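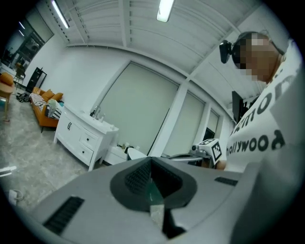
The fault that stopped work at the Gulley site one Friday in November was a small one. A fingertip on a hand-held gripper worked loose during a session, and the operator carried on for 17 minutes before reporting it. No one was hurt. The loss was limited to 37 recordings, all of which had to be discarded.

The report prepared by Zoi Karras for Kekotix treats the matter as operator error. In our view, that finding is too narrow. The operator was following a schedule that allowed no pause between tasks, and the checklist in use did not mention fingertips at all.

Hand-held grippers are often regarded as safe equipment — they have no arm to swing. The strain on the person holding them receives less attention. Work close to the floor, with a gripper in each hand and straps on the arm, leaves little freedom to stop and inspect a tool.

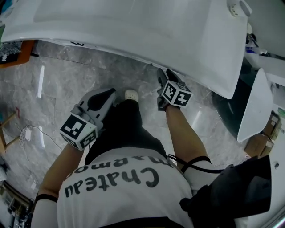

What should change

Kekotix should require a fingertip check before every session and give operators clear authority to stop. Alžběta Zelenák has proposed a second check at midday. We support that proposal and ask that it take effect before work at Gulley resumes.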